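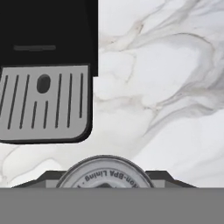
*A black coffee machine and its slotted drip tray.*

# The Charter That Passed by 30 Votes

I have read a lot of books about constitutions, and I love most of them, but I can't remember the last time one kept me up past two in the morning over a dispute about ferry tolls. Remedios Toledo's *A Government for Sturkent* did that. It covers a single county, a single convention and one very long winter, and I haven't stopped talking about it since I finished it (my family has started leaving the room).

Sturkent County had no charter of its own until its residents sat down to write one. Before that it was run under general state law, which meant that if the county wanted to change the date its tax bills went out, it had to ask the legislature. Toledo opens with one of those requests. It was four sentences long, it concerned a bridge, and it took three sessions to get an answer. By then the bridge was gone.

So the county called a convention. It sent 109 delegates to the upstairs hall of a feed store in Tilton, the county seat, and asked them to come back with a plan of government. They were supposed to be done before planting. They very nearly were.

## A seat at the stove

What makes the book such a pleasure is that Toledo found the people. Official journals of conventions are dry by design. Motions are made, motions are tabled, the hall adjourns. The Sturkent journal is drier than most, and its clerk had a gift for leaving out anything interesting. One full afternoon of shouting shows up in his handwriting as "Remarks were heard."

Toledo went around him. She read letters home, store accounts, sermons, a boarding house ledger and the complaints of a man who rented out stable space and felt that the delegates' horses ate too much. From these she puts together who sat with whom, who owed whom money, and who walked out before the vote on the county judge and had to be fetched back from supper. The seating turns out to matter a great deal. The hall had one stove. The river townships arrived first and took the benches closest to it, and the hill townships, who had come farther over worse roads, spent the winter in the back with their coats on. Toledo doesn't push this too hard, but she lays the roll calls next to the seating plan and lets you look at them. I looked at them for a long time!

The ferry tolls take up two chapters, and I promise they earn it. Every bushel the hill farmers sold had to cross the river, and the tolls were set by the men who owned the landings. The hill delegates wanted an elected board to set the rates. The river delegates wanted the word "reasonable" and nothing more. Whole days went into that word. Was a rate reasonable if the ferryman said so? If a jury did? The compromise was a board with three elected members and two appointed ones, and Toledo follows it through five drafts, showing where each comma moved and who moved it.

## Thirteen articles

The finished charter had 13 articles, and she gives each one its due. Some are plain housekeeping. Article Six, on the keeping of records, is better than it sounds: it requires that county papers be open to "any person who shall ask in a civil manner," and a later court case hangs entirely on whether a certain farmer had been civil. Article Nine, on schools, was written in a single evening and caused more trouble than the other twelve combined.

Then comes ratification, and this is where the book really takes off. I had expected the fight to end in the hall. Instead it moved outdoors, into every church and mill yard in the county. The charter's friends printed it in full in the Tilton paper. Its enemies printed it in full too, with their own notes in the margins, and sold their version for less. Most voters seem to have read the cheaper one.

The opposition in Toledo's telling is as smart as the people it opposed, and often funnier. Their best writer signed himself "A Wet Traveler" and wrote nothing but ferry stories. In one, a man grows old waiting for the elected board to agree on the price of carrying a goose. It was unfair and very effective. The framers never did come up with a good answer to the goose.

The charter passed by 30 votes. Toledo reprints the returns township by township, and she is careful about what they can tell us. Two townships reported late. One reported in pencil. She walks through the evidence of cheating, finds some on both sides, and says that she can't prove it changed the result. I admired that. A less patient writer would have picked a villain.

## The long way to a book

Toledo taught high school civics before she turned to writing, and it shows in the best way. She explains a quorum once, clearly, and then trusts you with it. She has been working on Sturkent for 25 years, mostly during summers, and in her preface she thanks a string of county clerks who let her eat lunch in the records room.

The foreword is by Maximiliano Pacheco, who writes about state conventions and who disagrees with her on one big point. He thinks the seating and the ferry debts explain less than she does, and that many of the delegates voted the way they did out of plain conviction, picked up from pamphlets and from the pulpit. He says so right there in the front of her book. She answers him in the fourth chapter, by name and at length, and he apparently didn't change a line. More forewords should be like this one. You go into the story already holding an argument, and you keep checking it against each new letter.

I side with Toledo about the tolls and with Pacheco about the schools. The Article Nine debate makes no sense to me as a fight over money. Men voted for a tax on their own land and then wrote home to apologize for it, and the letters don't sound like anything but belief.

A few complaints. The maps are too small, and the one of the river landings is printed across the fold, so two of the landings vanish into the spine. The chapter on the Botha family, who owned the feed store and most of the block around it, wanders off into a lawsuit that has little to do with the charter. The index lists "geese" but leaves out "sheriff."

Dokia Press has put the whole charter in the back, along with the margin notes from the opposition printing. Read those side by side if you can. Next to the clause that lets the board meet "at such times as it may think proper," somebody has set, in very small type, "Never, then."

*A Government for Sturkent*, by Remedios Toledo, with a foreword by Maximiliano Pacheco. Dokia Press. In bookstores in September.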